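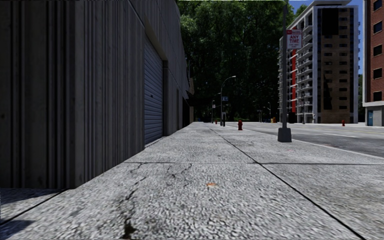 April 16, 2026. Pakelex 3, Duvonport bench. Front left wheel module off again, third go at the clunk. Odometer at 1,653 km when it came in. Ran the new suspension settings in the sim first, long straight pavement by the grey wall with the shutter door. Good surface for it: a clean joint straight across, then that branching crack coming towards you, and the lengthways joint running off to the right, which is the one that worries me as the caster can track it. Signpost base by the kerb also useful, square edges, makes the planner commit to a side. Wants the hydrant left in the costmap as hard obstacle, dont let anyone soften it.

Sim says the rocker is fine. Bench says otherwise.

**Wheel module (Goker)**

- Jacked on the blue stand, strap over the lid. Isolator out, key in my pocket
- Wheel off, hub looks ok, no scoring
- Pivot bolt was finger loose!! Threadlock had gone to powder. Same bolt Emiliano did in February, he says he cleaned the hole, I believe him, but I think there was still oil down there
- Hole degreased twice, left to dry while I had lunch, bolt replaced not reused
- Torqued to 37 Nm, paint pen across head and bracket
- Bush on the inner side worn oval. Only a bit. Swapped anyway
- Old bush is in the tin with masking tape round it, please do not tidy it away

Rocked it by hand after, clunk gone. Faint creak on full droop, might be the new bush seating. Leave it and listen again after a proper run.

**Lidar mast (Vermeulen)**

While it was up. Mast foot had one screw of a different length to the others, bottoming out before it clamped. Explains the pitch drift we have been blaming on the floor. Matched set fitted. Redid the level with the machined block, not the phone. Old extrinsics saved in the usual folder with _old on the end, new ones loaded, restarted, checked they had really loaded this time (Dorian, yes, I checked).

Connector at the mast foot green on one pin. Cleaned, greased, cable tied so the drip loop hangs below the plug. Should be on the service sheet and isnt. Adding it.

**Sim vs real, notes for Dorian Deschamps**

Ground texture in that pavement map is lovely to look at but I dont trust it for the cliff detector. Dark oily patch near the start, crack running down to it. If the camera side flags either as a drop then it will stop dead every time and we will spend a day chasing brakes. Want to see the raw confidence on that stretch, not only the pass/fail.

Also the crack: is it in the collision mesh or just painted on? If painted then the wheel never feels it and my nice smooth sim trace means nothing. Suspect painted. Can you look before I change any more damping.

Little orange bit of litter lying on the slab as well. Would like to know what class it comes out as.

**Damping**

Set to 70 on both front modules, was 55 left and 60 right, no idea who or when. Not logged. If you change it WRITE IT DOWN. Rear untouched.

**Battery bay**

Foam strip along the back edge coming unstuck, glued, clamped overnight. Latch stiff, drop of oil, fine. Charge contacts wiped. No marks on the fuse holder this time.

**Left to do**

- Clamp off the foam in the morning
- Tyre back on the rim, new valve core (the box of cores is in Emiliano's drawer, not the rack)
- Slow laps of the yard, both directions, over the drain cover, lid off so I can hear it
- Check paint pen line on the pivot bolt after. If it has moved, whole bracket comes off
- Goker want the serial number before they will talk about the bush. Emiliano Palacios to ring them, he has the account
- Same bolt on the other units. Put a spanner on every one before they go out

Stand is still under it, wheel is off. Do not power up. Key is on the hook by the kettle now.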